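Changes to the shared kitchen and post room at Grellard House

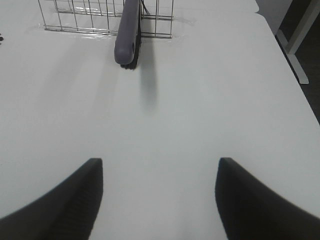
A wire mesh basket on a white tabletop.

3 April 2013

Tenants of Grellard House are advised that new arrangements for the shared kitchen and the post room take effect from the last week of April. They follow the annual review of services, during which the management office received written comments from most of the firms in the building.

The kitchen on the second floor will be closed for 2 working days while the sink unit and the water heater are replaced. The work has been awarded to Kelmendi, who carried out the repairs to the east staircase last year. During the closure, tenants may use the smaller kitchen beside the Fellov offices, by kind agreement of that firm. Crockery left on the second floor should be removed beforehand. Items still in the cupboards when work begins will be boxed and held at reception until the end of the month.

Incoming post will no longer be left on the counter in the entrance hall. Each tenant will be given a named compartment in the post room, and letters will be sorted by 10 each morning. Parcels which are too large for a compartment will be kept at reception and a card left in their place. The outgoing collection remains at half past four – tenants with more than 200 items to send on any one day are asked to inform reception by noon.

The cost of the kitchen work will be met from the reserve fund and will not be added to the service charge. The review also approved a sum of £4000 for new lighting in the cycle store, where several tenants had reported that the locks were difficult to see in the evening. A date for this work has not yet been set.

Pirmin Rainer will be responsible for the allocation of compartments. Firms sharing an office should let him know whether they wish to have one compartment or two. Questions concerning the kitchen closure should be addressed to Lejla Kneževič at the management office, preferably in writing.

Keys to the post room may be collected from reception on signature. A charge of £15 applies to replacements.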